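Lonville Quilt and Linen Group
Minutes of the work table meeting
November 10, 2023
Taken down by Simão Pacheco

Old business. Cristóvão Veloso again said the kraft paper would save us the cost of a proper table cover. The minute-taker asked what it had saved so far. No figure was given. Cristóvão will bring the Skastley receipts next time, as he said he would in the spring.

Tape. Blue painter's tape was put down as a grid so that fabric could be squared up by eye. Several members like it. I remain unconvinced. Tape stretches when you pull it off the roll in a hurry, and a line that looks straight from one end of the table may not be. Cristóvão said it was close enough for napkins. It was pointed out that we also cut for other people, who pay.

Cutting mats. Bornico quoted $2740 for mats to cover the whole table, with 50 percent down. The sales sheet says they "last a lifetime." Whose, it doesn't say. Motion to accept failed, 4 against, 2 in favor.

Folding. Marinho's new leaflet claims any cotton will hold a crease if it's finger pressed against paper. Tried by three members with mixed results and some argument about what counts as a crease. Bright colors were said to show the fold better. I'd like to see that on a gray day before we print it in our own handout.

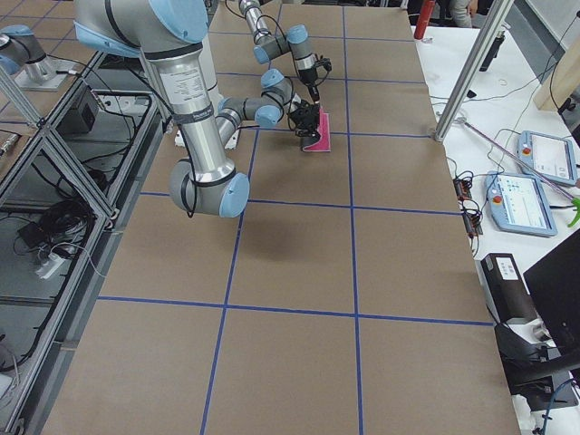 Why put paper under the fabric at all? To give it a plain, clean surface that can be thrown out when it gets marked up, though a washed bedsheet would do the same job and can be used again.

Cristóvão will price one small mat. The paper and tape stay until January, when we look at this again. I asked that my doubts be recorded, and they are.

Comments

R. from the Tuesday table: I voted for the mats and still would. The tape lifts at the corners.

pinsandneedles: Did anybody measure the squares with a ruler?

C. Veloso: Receipts are in the car.

Last updated: after corrections to the vote count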